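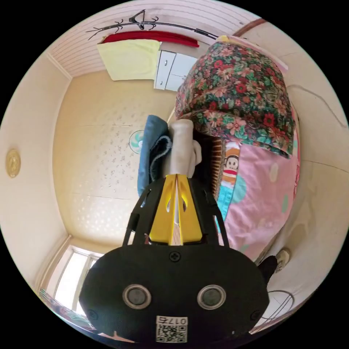 Blue towel and the beige piece, dotted surface behind. Red cloth and yellow towel on the far wall.

July 15, 2018

Towels and cloths, second pass. Started from the wall side this time and left the bedding alone until the end.

The yellow towel keeps hanging crooked. Straightened it twice. I think the hem on that one has shrunk more than the body, so it may never hang square. The red strip above it is no trouble.

The blue towel is from the Skusano lot, 506 g dry on the bench scale. The yellow one is Paiva, 453 g. I had them down as the same weight in the December notes, so those need correcting. Both went through 7 washes before today and the blue has gone fuzzy along the edge. Will run it again after the next wash and compare.

Folding: the blue one goes in half lengthwise, then in half again. Thirds looked neater but took up too much of the shelf - the Uvham shelf is only 70 cm wide and we need room for the sheets.

The beige piece is still a question. It got lumpy on one side last time it was put away and I don't want to press it flat before somebody else has had a look. Keep it with the blue towel for now, not in the Jukard box.

To do:
- fix the December weights
- new hook for the yellow towel, or move it along a bit
- wipe down the dotted surface before anything clean goes on it
- relabel the Paiva shelf

Did not get to the pillowcases. The small teal and white thing can stay where it is.

We use cookies to remember your settings and improve this site. By continuing to browse you agree to their use. Accept | Manage preferences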